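Subject: Re: Folding hooded tops, striped fabric with drawcord
Date: 10/11/2020
To: Drirkovside laundry and mending list

Khadija Bouazza wrote:

> The Stustham sheet says to fold hooded items hood first. With a cord
> in the hood I get a lump in the middle of the stack. Is the order
> wrong, or is it me?

The order is wrong for corded hoods. The Stustham sheet was written for plain sweatshirts. What I use at Drirkovside:

1. Spread the top on a bed, hood pointing away from you, both sleeves out.
2. Free the cord and lay the two ends parallel down the body.
3. Flatten the hood. Any gathers go towards the seam.
4. Sleeves in, then sides in, to a width of 30 cm.
5. Hood down last, over the cord.

On striped fabric the bands serve as a guide for step 4. Mixed panels are harder, as plain white gives no line to follow and the join has to be used instead. 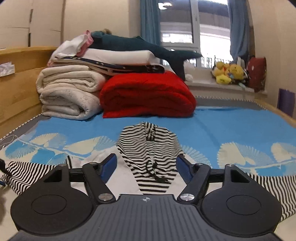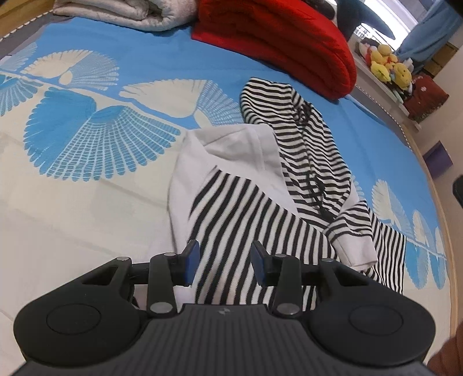
Striped top with white sections, on the leaf-print sheet, not yet folded.

Siham Shehata replied off-list that step 2 should include a loose knot, as parallel ends work their way out in a stack of more than 3. She has folded 77 corded tops for the Gurkura parcels since October and reports almost no loose cords with the knot. I will add it to the Kemppainen copy of the sheet and leave the other steps as they are.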